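Sollo Kitchen Forum > Drinks and Preserves > Help wanted

Fruit tea leftovers: pour the bits out or fish them out?

Posted by Jordan Stockdale

I have been given a 500 g bag of loose fruit infusion by a relative who believes I should drink less coffee. It is the sort with actual lumps in it - dried apple, bits of orange peel, something red that the label calls "berry pieces" and leaves at that. It smells like a department store at Christmas and tastes like hot water that once met an orange.

I don't own a teapot. I own a cafetière with a cracked beaker and a strainer that has lost its handle, so I've been making the stuff straight in the cup. This is fine until the last third, when every mouthful has a piece of wet peel in it.

What I'd like to know:

Is there a decent way of getting the liquid off the fruit without a strainer? I've tried pouring it slowly into a bowl and half the fruit goes with it. The other half stays in the cup and has to be persuaded out with a fork.

Can the fruit be used again, or is it spent? It seems a shame to bin it when it still looks more cheerful than most of my fruit bowl.

And does it matter what sort of cup I use? At work it's paper cups, at home it's mugs, and I have a feeling the paper ones hang on to the peel more. I may be imagining that. I have had less coffee than usual.

Please don't tell me to buy a teapot. I know about teapots.

Posted by Nisreen Zein

Buy a teapot. Sorry, had to be said, and now it has been.

Failing that, you want to decant, and most people do it too fast and from too upright a cup. The fruit sinks as it soaks, or most of it does, so leave the cup alone for a few minutes after your last stir. Then tip it slowly, in one go, without righting it halfway through. Every time you stop and start again the liquid sloshes back, lifts everything off the bottom, and you're back where you began with a moustache of apple.

Keep the pour thin to begin with. Once the cup is well over on its side, the bigger chunks tend to settle into the lower wall and the liquid slides over the top of them. The peel will stick to the side wherever it happens to be, and you can leave it there. Small stuff goes over the rim whatever you do. Berry bits in particular have no loyalty.

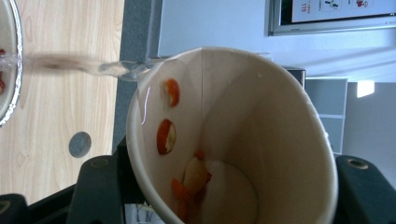
Jordan Stockdale replied that the peel on the wall was exactly what he'd been complaining about, and was he really supposed to just leave it there like wallpaper?

Yes, Jordan, like wallpaper. Peel on the wall is peel that isn't in your drink. Give the cup a rinse with a splash of cold water afterwards and it comes away. If it's a paper cup, run a spoon round the inside, gently, or you'll have peel and a hole.

Pour into a bowl if you're doing a batch, as it's a much bigger target than another cup and you can let the small bits sink a second time before you ladle the clear part off the top. I do this for a cold fruit tea in summer and it goes in the fridge overnight. Two rounds of settling gets it clear enough to serve to visitors, provided they aren't the holding-it-up-to-the-light kind.

As for using the fruit again, you'll get a second cup out of it if you use half the water and leave it twice as long. There isn't a third cup. I have tried, in a spirit of thrift, and it was warm and slightly pink.

The soaked fruit is all right chopped into porridge. Taste the peel first though. Some of it has gone soft and pleasant and some of it is still as bitter as the day it was cut, and you can't tell which from looking.

Posted by Ramasamy

just use a fork across the top of the cup. hold it flat with your thumb and pour through it. works for tinned peaches works for this

Jordan Stockdale wrote:

Tried the fork. It stopped the apple, and the apple then formed a sort of dam, and the tea went over both sides of the cup and up my sleeve. I'd call that a partial success.

Ramasamy wrote:

smaller fork

Posted by Plirkura

I'd question the amount you're putting in before anything else. The packets always suggest some heroic quantity and then you have a cup that's half fruit salad. 2 teaspoons is plenty for an ordinary mug. If yours is coming out weak, leave it longer and put a saucer on top to keep the heat in. Mine gets ten minutes and I forget about it for another ten.

On cups - I don't think paper holds on to peel any worse than a mug does. What makes the difference in my kitchen is the shape. Anything that narrows towards the bottom packs the fruit down nicely and you can pour off it. A wide, round mug lets it all wander about. By that reasoning your work cups should be the better ones, and it's the mugs you should be cross with.

If you have a clean tea towel you don't care about, line the bowl with it, pour everything in and lift it out by the corners. No skill needed. It will stain, so pick one that was a gift.

Jordan Stockdale wrote:

Slow tipping works, thank you Nisreen. Still a few red bits in the bowl but I've decided those are a feature. Porridge tomorrow. Will try the tea towel on Sunday, when I have several to choose from, all of them gifts from the person who gave me the tea.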